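Week 9 handout: Adapting prose for television animation

Read this before the seminar. Bring your copy of the Friesen chapter packet and your notes from the screening of episode 2.

Reminder: the response paper is due at the start of class, on paper, with your section number at the top.

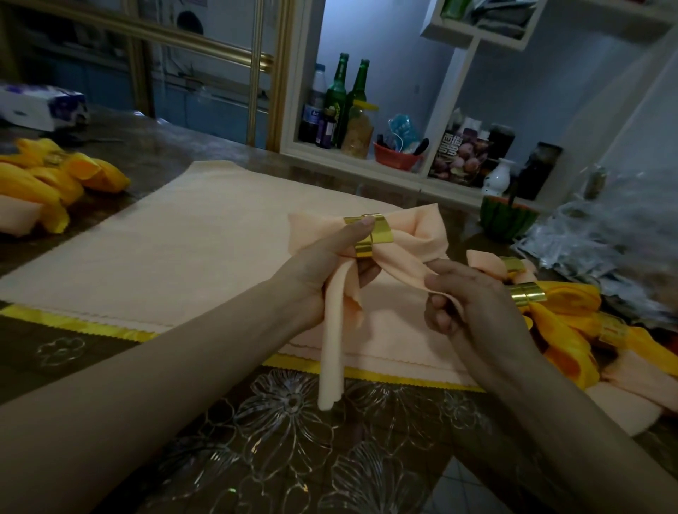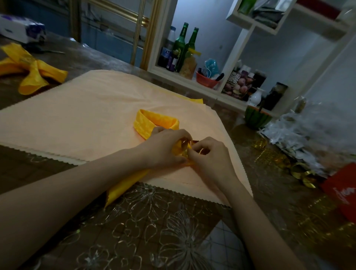
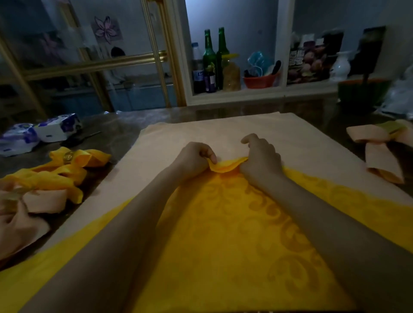 1. Where the time goes

A standard season in this course means 12 episodes. Take off the opening, the ending and the preview, and each one has a little over twenty minutes of story. The first volume of Nusesholm alone would fill more than that if every conversation were kept. The series covers three volumes. So most of the work of adaptation is cutting, and the first question to ask of any episode is what was left out.

Go through the packet and mark each passage as kept, moved, merged or dropped. Students usually find the dropped passages are inner monologue and travel. In Nusesholm the travel chapters are where the two leads learn to trust each other, and the show has to get that trust from somewhere else. It uses the ferry argument, which in the book comes much later.

2. Narration

The novel is told in the first person by a narrator who lies to the reader for most of the second volume. The show has a few ways to deal with this:

Voice-over. Used in the first episode and then mostly given up.
Staging. The lie is shown as if it happened, then shown again later in a different way.
Leaving it out. The viewer only gets the public version of events.

Rolline, which we covered last week, keeps its voice-over all the way through. Compare the two. Rolline sounds closer to its source, but long stretches of it are still drawings with someone reading over them. Decide which you think is the bigger loss and be ready to defend it.

3. Genre habits

A lot of adapted series share a set of stock episodes – the beach trip, the festival, the transfer student. Some are in the source and some are added to fill a gap in the schedule. Nosine has a festival episode that appears nowhere in the books. Don't write it off for that reason. Look at what it does for the side characters, who have almost no lines before it and carry the plot after it.

The opposite mistake is to praise a series only for what it avoids. A show can skip every stock scene and still have flat dialogue. In your paper, "it isn't like the others" needs a second sentence.

4. Terms for the quiz

Compression: several source scenes played as one.
Transposition: a scene kept but moved to another point in the story.
Anime-original: material with no source in the books.
Cour: a broadcast block of roughly three months.

5. For next time

Read Friesen, the chapter on endings. Watch the last two episodes of Nosine in the media room or on reserve (call number 1146). The reserve copy goes out for two hours at a time and can't leave the building.

Write one page on a single cut. Name the scene, say what it did in the book, and say whether anything in the show does that job now. Plot summary doesn't count toward the page.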